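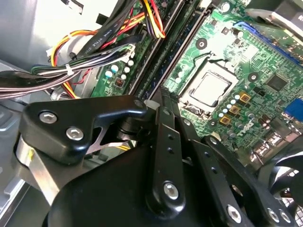

Empty CPU socket on a green motherboard, still in its chassis.

Old PC parts: which cleaning tips hold up?

Every January the same advice goes around for getting another few years out of a desktop. I've tried most of it on the bench and I'm not sold on half.

Compressed air. Fine for dust on fins and filters. Hold the fan blades still with a finger. The expensive cans do nothing the cheap ones don't.

Vacuum cleaner. People swear by it. I keep mine for the floor, as the plastic nozzle can build up static.

Fresh thermal paste every year. Says who? Mostly people who sell paste. I redid one machine after 6 years and it ran 7 degrees cooler, but I'd cleaned the fan the same afternoon, so make of that what you will.

Pencil eraser on memory contacts. Leaves crumbs. A lint-free cloth and a little isopropyl alcohol will do.

Socket pins. Leave them alone. If the processor is out, fit the plastic cover, and don't wipe in there with anything.

"Miracle" contact sprays. Lenka Rusnák wrote in to recommend one that costs more than my last power supply. I'd want to see it tested against plain alcohol first.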